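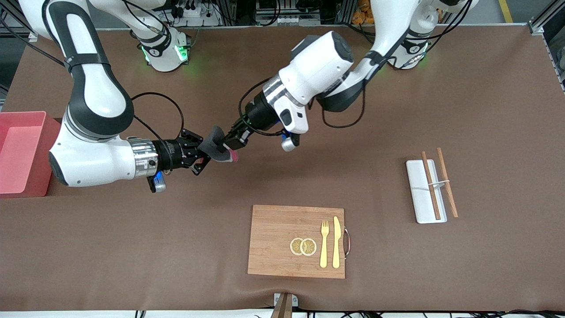 A crumpled dark gray cloth over the big brown sorting table at Brernerska, with a pink-red bin at the table's edge.

Praltine households cleared out a mountain of old cloth in February

PRALTINE — If you have been wondering where all the worn-out towels, tired T-shirts and orphaned pillowcases in town went this winter, the answer is Brernerska, the textile reuse shop on Keltine Street, which has just finished totting up its February collection and is plainly delighted with the result. The shop had hoped to take in 3,000 pieces of household cloth over the month. The final tally, written in marker on the chalkboard by the register (the chalk ran out), was 3,573.

That is the best February the shop has had, and it came during a month when the parking lot was under snow a good part of the time and the front door had to be propped with a sandbag. People came anyway, with pillowcases full of other pillowcases, with shopping bags, with a dresser drawer carried in whole and carried home again empty.

Everything that comes through the door goes first to the big table in the back room, a wide, smooth, brown-topped table that regulars have come to think of as the heart of the place. Each piece gets picked up, opened out and looked at. Then it is folded for the shop shelves, set aside for mending, or sent to the rag bin. The shop says it has tried quicker ways of doing this over the years, including one cheerful but hopeless spring of sorting by weight, and has always come back to looking at things one at a time.

It is slow going, and anyone who has tackled the bottom of their own laundry pile will know the feeling. Cloth arrives balled up, inside out, tucked into the leg of something else. A thing that looks like a dishrag may open out into a perfectly good little apron, and a nice heavy bath towel may have a hole in the middle you could put your head through. Knits are the worst for it, the shop says, and fitted sheets are in a class of their own — they are saved for the end of the afternoon and folded by whoever lost the last round of cards.

The February tally included everyday things for the most part: towels, bedding, T-shirts, table linens, curtains and a great many cleaning cloths. There were some pleasant surprises too. One bag held a full set of embroidered napkins wrapped in a beach towel, and another held enough plaid flannel to keep the Torvik quilting circle busy well into summer. The circle drove over to collect it the same afternoon and stayed for coffee, and took home a box of buttons as well.

Good, clean pieces go out on the shelves in the front of the shop, where most of them cost less than a cup of coffee. Towels sell fastest. The shelf nearest the window was emptied twice in February, largely by families with new puppies and by one very determined shopper who was furnishing a cabin and wanted everything to be green. Curtains move more slowly, but the shop has a soft spot for them and keeps them longer than it probably should.

Cloth that is too worn to sell is cut down for rags, which go to the bike repair shop across Keltine Street and to the high school art room in Torvik. The bike shop likes old T-shirts. The art room will take almost anything as long as it doesn't shed, having had an unhappy time last year with a donated chenille bedspread that found its way into every jar of paint in the building.

Mending is the part that has grown the most. The shop started putting aside pieces with small repairs to be made, a dropped hem here, a loose seam there, and found that customers were asking to buy them as they were and fix them at home. There is now a mending shelf beside the register, with a jar of loose thread ends for anyone who wants to match a color before they commit. The evening mending class, which the shop offered in February for the first time, filled all 12 of its places, and 11 people finished the month with at least one wearable garment to show for it. The twelfth is still working on a lined wool coat and has asked that it be noted that a lined wool coat is a good deal harder than a sock. We are happy to note it.

A second class is planned for spring, with the same teacher and the same strong tea. Sign-up is at the register, and the shop asks that people bring their own scissors if they have a pair they like. There will be an evening on patches and another on elastic, which was the most requested subject by a comfortable margin.

Collection goes on all year, and the shop has a few small requests for anyone planning to get a jump on spring cleaning. Please wash and dry everything before you bring it in, even the rags. Empty the pockets. Tie socks in pairs, or put them in a bag by themselves, and leave pillows, cushions and anything filled with feathers at home, as there is no room to store them. Bags should be light enough for one person to lift. If you are bringing more than a carload, ring ahead and the side door will be opened for you, which saves a long walk around the building.

Small items such as washcloths, dishcloths and dust cloths are welcome by the handful, and the shop would like people to know that a handful is plenty. Some visitors seem to feel they ought to save up a whole trunkful before coming by, and end up with bags in the hallway for months. One washcloth is fine. So is a single curtain, whatever became of the other one.

Brernerska also hopes to put in more shelving along the side wall before summer, wood to be begged or borrowed, so that bedding can be arranged by size. At present the twin sheets and the queen sheets live in one friendly heap, and finding a match calls for patience and a long arm. Anyone in Praltine or Torvik with sound planks to spare is invited to stop in. Brackets are already taken care of, and so is the paint, a rather bright yellow left over from the front door.

The shop is open mornings until noon and again from 2 p.m. to 6 p.m. Drop-off is at the counter during opening hours. Please don't leave bags on the step overnight, as the snow has not quite finished with us yet.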